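Posted in June | Siqueira Working Papers

3.2 Sorting the cords

Most offices own a box of power cords and no one who will admit to filling it. We gave ours two boxes, set side by side on the table.
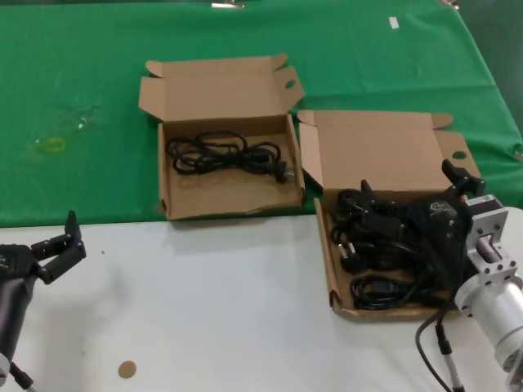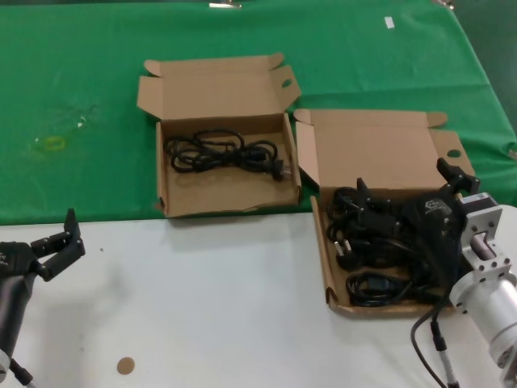 Figure 4. One cord in the left box, a tangle in the right.

Untangling is slow work, and the literature treats it with the silence usually kept for dental procedures. We follow the Beltar rule: plug first, then the loops.

2 comments | 72 shares
Contact Siqueira | Back to top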